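Thread on the Siriwardena Hall fire and what the Tovardale police have and haven't told us. July 21, 2024.

1/
The fire at the prayer hall on Siriwardena Road was started deliberately. That is now the official position. It took the police 11 days to say so, and for most of that time they were telling people it was the wiring.

2/
For anyone outside Tovardale: the hall was full for evening prayers when the side entrance caught fire. Two people died and 18 were treated for burns or smoke. Most of the injured were older people who had been sitting near the door because it was cooler there.

3/
The first statement came the same night. It said there was "no sign of outside involvement". The fire service had not yet been inside the building when that went out. I have asked twice who approved the wording and have had no reply.
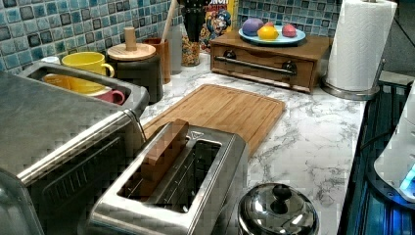 By the next morning the wiring story was on local radio and the families were being asked by reporters whether they had kept the building in good repair. They had. The electrical certificate was renewed in the spring and the hall's secretary handed a copy to the police on the first day.

4/
Witnesses said from the start that they smelled petrol. I spoke to five of them that week. They gave the same account of a motorbike stopping in the lane and leaving fast. All of them had already told an officer this. Three said the officer didn't write it down.

5/
On the cameras. Olico has the contract for the street cameras in that part of town. The one facing the lane was out of order. Olico says it reported the fault to the council. The council says it has no record of a report. Both statements can't be right, and it should be a simple thing to check.

6/
There had been warnings. Leaflets naming the hall went through letterboxes in Nudton at the start of the month. The hall asked for a patrol car during prayers and got one for two evenings. Then it was moved to cover the football ground.

7/
I don't think the police wanted this to happen and I'm not saying so. I am saying they were told a place was at risk, they had a car outside it, and they took the car away. Somebody made that decision and it ought to be explained.
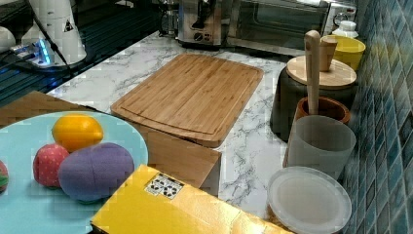 8/
What the police say now. Katherine Ríos, the district commander, held a press conference on Friday. She said accelerant was found at the side entrance, that it is being treated as an attack on worshippers, and that the early statement was "premature". She took four questions and left.

9/
She didn't apologise to the families. One of the widows was in the room. I think a short, direct apology would have done more good than anything else said that afternoon.

10/
There are no arrests. A man was questioned in Nudton and let go. His name is being passed around in group chats along with his home address. Please don't share it. If he had nothing to do with this, you are putting another family in danger – and if he did, you are making the case harder to bring.

11/
The same goes for talk of revenge. There was a crowd outside a shop on the Nudton side last night, shouting at an owner who has lived there for most of his life. Windows were broken. The hall's own elders went down and sent people home. The police arrived roughly an hour later.

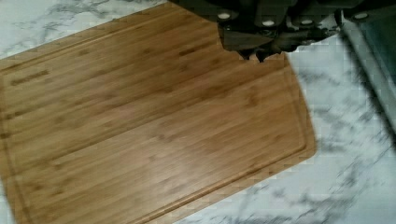
I mention that because it has been reported elsewhere as "clashes between communities". I was there. It was one group of young men and one frightened shopkeeper, and the people who stopped it were the ones who had been at the funerals.

12/
What the families have asked for, in their own letter: an outside force to review the first days of the investigation, the camera maintenance records made public, and a patrol at every place of worship in the district until there is a charge. The council votes on the letter this week.

13/
The review matters most to me. A force that got the cause wrong, and got it wrong in public, shouldn't be the one to decide how that happened.

14/
The fund for the injured is being run from the hall's office, which has moved to the school on the same road. They need help with hospital travel more than anything. Drivers can leave a number at the school gate between prayers.

15/
I'll add to this when the council has voted. If you were in the lane that evening and haven't given a statement, or gave one and never heard back, my messages are open.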